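Search this notebook
Search

Print this entry
E-mail this entry

Jan 27, 2023

A long day on the paste batches, and I want to get it all down before I go home, because by Monday I will have forgotten which jar was which (it has happened before, as Olga likes to remind me). Zeyu was in with me until lunch and Beatriz came by later with the new bag of wheat starch from Golteck, so there were plenty of hands and plenty of opinions.

We made four jars, all from the old bag. Jars A and B were cooked slowly in the double boiler, C was done in the microwave in short bursts, and D was the Filtton recipe that Rosário Caldeira copied out for us in December, with the long soak the night before. I strained every one of them twice. D went through the sieve like cream and I was very pleased with it. C was lumpy on the first pass and better on the second, though I still found little grains in it when I rubbed a bit between my fingers.

For the hinge tests we used the thin mulberry tissue and scraps of the old Stindden ledger, which has that hard, slightly shiny surface that never wants to hold anything. Feather the edges with water and a needle, please, and don't cut them! Two of Zeyu's cut hinges lifted at the corners as soon as the blotter came off, and he was good enough to laugh at himself and do them over.

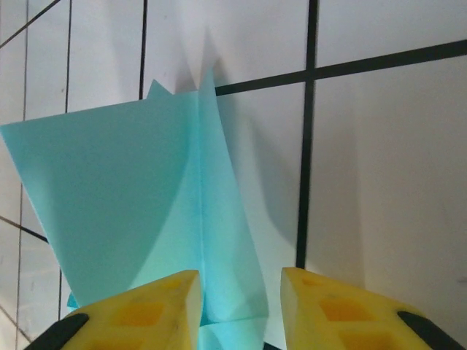
Weights went on at 2:10 and came off at 3:00, which I think is too short for jar A. It was the wettest of the lot and the blotter was still cool to the touch. I changed the blotters once and left A under the small glass plate for the weekend. B pulled a bit at one end and cockled the ledger scrap – not badly, but I could see it with the lamp held low.

Beatriz thinks the trouble with B is the water and not the starch. She wants to try filtered against tap, same bag, same pan, and I said yes, why not, as long as she labels the lids as well as the jars.

To do:
– peel test on A, first thing Monday
– open the Golteck bag and write the date on it
– ask Rosário Amaral if we can have the Cheung sieve back
– D is in the fridge, bottom shelf, please don't throw it out

Hinges from C are in the blue folder, not yet peeled.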